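Le plateau de table

On me demande souvent d'où me vient cette manie des plateaux de table, alors autant poser les choses par écrit (et puis j'adore le sujet !). Le plateau, c'est la surface horizontale d'une table, celle qui reçoit les coudes, les assiettes et les taches de café. On le distingue du piètement, c'est-à-dire tout ce qui le porte.

Longtemps, en Europe, la table de repas n'a été qu'une planche sur des tréteaux : on la dressait, on mangeait, on la rangeait. D'où « mettre la table », que je ressors à chaque dîner de famille. Les meubles fixes ont ensuite pris le dessus, et avec eux les pieds tournés, les ceintures, les allonges à coulisses.
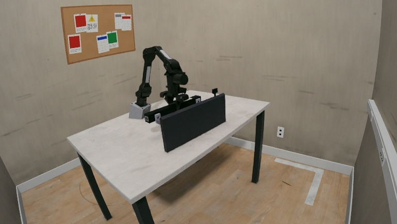 Côté matières, j'ai mes préférences. Le chêne massif bouge avec l'humidité, il faut donc le fixer sans le bloquer, avec des taquets ou des trous oblongs. Mon premier plateau, je l'avais vissé à fond sur son cadre : fendu dès le mois d'août ! Le marbre est superbe mais craint le citron et le vinaigre. Le stratifié, né au vingtième siècle, se nettoie d'un coup d'éponge, et je le défends volontiers contre les puristes.

Pour l'épaisseur, chacun a sa religion. Şükran Bozkurt, qui m'a appris à raboter, ne jurait que par les plateaux épais à chant droit ; moi, j'aime bien un chanfrein par-dessous, ça allège la silhouette. Ma table actuelle fait 184 centimètres de long sur 800 millimètres de large, et on y tient à 5 sans se battre pour le pain.

Voir aussi : tréteau, piètement, table à abattants.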